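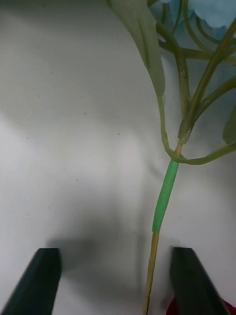

An artificial stem, with green floral tape just below the point where it branches.

Artificial flower sorting begins at Cistulby hall

July 11, 2021

Work has begun in Cistulby on the artificial flowers that will decorate the village hall and the Skorholm reading room for the rest of the summer. Red roses and pale blue hydrangeas have been chosen as the main flowers, and the first of them have been laid out on the white tables in the hall's side room.

The flowers come from the stock kept by the Cistulby Hall Association, which has bought and been given artificial stems over many years. They are normally stored in the cupboard under the stage. The whole stock was brought out at the start of July so that it could be sorted before anything was put into a vase.

Golnar Golestani is in charge of the arrangements this year. She said the hall had fallen into the habit of taking whatever was at the front of the cupboard and leaving the remainder.

"We had the same yellow things on the windowsills for three years," she said. "There were perfectly good roses at the back. You just couldn't get at them without taking everything else out first."

The association has set aside £200 for the work. Most of this will go on new vases for the entrance, with a smaller amount kept for wire, tape and a few replacement leaves. No new roses or hydrangeas will be bought before the autumn.

Sorting is done by kind and then by length. Long stems are wanted for the tall vases on either side of the main door, and short ones for the windowsills and the tables in the tea room. Loose sprigs of leaves are kept, as they can be taped to a bare stem or used to fill the neck of a vase.

Esmaeil Karimi, who used to run the flower stall at Prindgate market, has been helping with repairs. He said that the place where a stem divides is usually the first to go.

"People pull them out of the vase by the head," he said. "Hold it low down, on the main stem. If it's already weak at the join, put tape on it and start the tape well below. A little ring of tape at the top does nothing."

He recommends stretching floral tape slightly as it is wound, which makes it stick to itself, and turning the stem with one hand while the other holds the tape still. Glue should be kept for leaves and petals that have come off completely. He also asks that stems are not cut short to fit a vase. A long stem can be bent at the foot, and can then be straightened out again for a taller vase the following year.

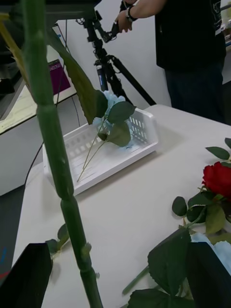
A pale blue hydrangea in a white plastic basket, with a red rose on the table at the right.

Hydrangeas need more room than the roses when they are put away. The heads flatten if anything is laid on top of them, and Ms Golestani has asked for them to be stored in shallow baskets with the leaves spread outwards. Roses can be laid side by side in a deeper box, provided the heads all face the same way.

Baskets with open slots are preferred to the old cardboard boxes. The boxes took in damp during the winter of the boiler repairs, and several white lilies were lost to brown marks that would not wash out. The association has asked residents who have shallow plastic baskets to spare to leave them inside the side door, with a name on the bottom if they are to be returned.

Cleaning is being kept simple. Dust is taken off with a soft paintbrush, working from the centre of the flower to the edge. Leaves may be wiped with a cloth wrung out in lukewarm water with a drop of washing-up liquid. Fabric petals should not be soaked, and stems with wire inside should be stood upright on a towel afterwards so that water does not run down into the join.

Spray cleaners are not to be used. One was tried on a bunch of carnations two years ago and left them sticky, and they gathered more dust than before.

The choice of red and pale blue was agreed at the association's last meeting. Some members had asked for a mixture of all the colours in the cupboard, as in earlier years. Ms Golestani argued for two main flowers and plenty of green, on the grounds that the hall has patterned curtains and the reading room at Skorholm has very little wall space that is not taken up with shelves.

"A mixed vase is lovely on its own," she said. "Eleven of them in one room is a lot to look at."

The plan is for 11 vases in the main hall and three in the reading room. The two entrance vases will be made up first. These will have the tallest roses at the back, with hydrangeas lower down to cover the rim, and leaves placed last. The windowsill vases will hold fewer flowers and will be weighted with gravel, after complaints that the old ones blew over when the windows were open.

The arrangements are being tried out flat on the table before they are put into vases. Mr Karimi said this was how he had always worked at the stall, and that it saved a good deal of pulling out and starting again. Flowers are laid with their stems pointing the same way, and the heads are moved up or down until the gaps look right.

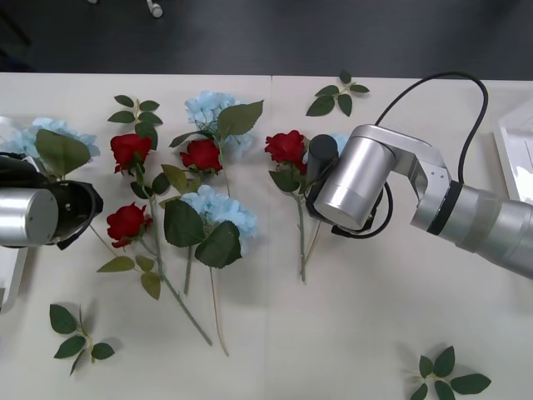 Once a group has been settled on, a piece of string is tied loosely round the stems and a paper label is added saying which vase it is meant for. The labels will be kept in an envelope in the kitchen drawer so that the same arrangements can be made up again after the hall has been cleared for other events.

Not everything in the cupboard will be kept. Stems with broken wire showing will be thrown away, as will flowers that have faded badly on one side. Anything in fair condition but not needed this summer is being offered to local groups. The Picard Road playgroup has asked for daisies and tulips for its role-play shop, and the sewing circle would like any spare ribbon.

The yellow flowers from the windowsills have been washed and will be put into the stage cupboard for the spring.

Residents can help with the sorting on any morning this month between ten and twelve. There is no need to book. Those coming should bring a pair of small wire cutters if they own one, as the hall has only two pairs. Children are welcome with an adult, though the cutters and the glue will be kept at the far table.

The side room will remain closed to other users until the work is finished. The tea room is open as usual, and the card group has moved to the small meeting room upstairs. Members of the card group who have difficulty with the stairs should speak to Ms Golestani, who can arrange a table in the main hall.

The entrance vases should be in place before the end of July, with the windowsills and the reading room to follow. Offers of baskets and gravel can be left at the hall, or at the post office counter in Prindgate during opening hours.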